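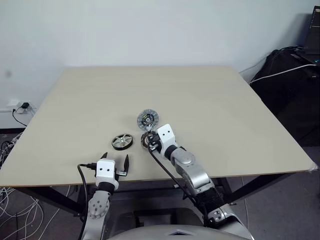
Head view. Right gripper closed on the coiled ring, left one open, wheel and disc on the table.

8 Mar 2026

Spent most of today on the handoff between perception and the grasp planner, and I think I finally see why Drurosau (our planner, for anyone reading this cold) has been so moody. It's the disc. The frosted rim gives the depth map next to nothing, so the segmenter latches onto the colorful hub in the middle and calls that the whole part. Then the planner thinks it has tons of free space next to the ring, and plans straight through the rim. Great.

Saodah Ngau had a nice idea: stop asking depth for the outline and fit a circle in the color image, seeded from the hub mask. I hacked it in before lunch. Replayed 17 logged runs with the ring close to the disc — the old mask gave me a bad rim in 13 of them, the new one in 4. All four are ones where the gripper fingers hide part of the hub, so the seed is off center before the fit even starts. Not sure what to do there yet. Maybe hold on to the last good fit until the arm moves away?

The wheel is fine, by the way. Black tire on a beige table, what's not to love. The spokes do confuse the grasp sampler a bit (it keeps proposing a finger through the gap between two of them, which is kind of clever but I don't want it). I set the sampler to tire only for now. It's a flag in the part config, tire_only, default off, so turn it on if you run the wheel.

Other thing: arm arbitration. With the right arm holding something, Drurosau still treated its whole forearm as a keep-out box for the left, and the left just sat there waiting with its fingers open. Swapped the box for capsules per link. Planning time went up to 16 ms per query, which I can live with. Colleen Lavoie wants the held part added to the right arm's collision model too, and she's right, I just ran out of steam.

Next:
- attach held part on grasp, detach on release (Colleen's branch has half of this)
- hub seed when the fingers cover it
- rerun the same logs with the capsules on — the old replays are no good for comparing wait times
- the left wrist camera offset in the config still has the August values, ask Saodah before touching it

Capsules and circle fit are both on my branch, not merged.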